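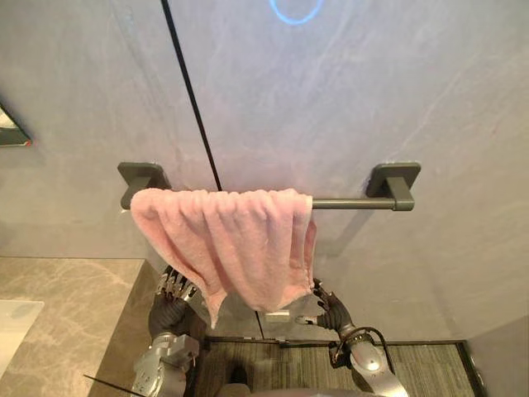 Does a towel labeled "antibacterial" need washing less often?

Only if you believe the label, and I don't. Wash it as often as any other towel.

Been reading bath towel listings since Thursday and I have complaints. Clornum sells a "silver-infused" one that "stays fresh up to 19 uses." Fresh according to who? There's no test linked, no lab, nothing. I wrote and asked. Got a coupon code back.

Then there's Gerkar, same claim, different font. Theirs has 1,509 reviews. I sorted by newest and a good chunk of them are for a shower curtain.

Murali Kurup sent me a long post defending the stuff. His point is that silver does kill bacteria in a dish. Fine. My bathroom isn't a dish. A towel picks up skin, soap and whatever's in the air, and then it hangs there.

What does seem to matter is how fast it dries. Spread it out flat on a bar, don't bunch it on a hook, run the fan. My grandmother did all this with towels from the discount bin - no silver involved.

And go easy on the fabric softener. It leaves a coating and the towel stops soaking things up. Ravindran Iyer says I'm wrong and that his are fine. He also says his smell "like a towel," so make of that what you will.

Price check, same size: plain cotton 2-pack from Menon, $19. One single Clornum, $121. For a towel.

If anybody has an actual wear test on these after a year of washing, send it. Not the brand's own PDF, I've read that one.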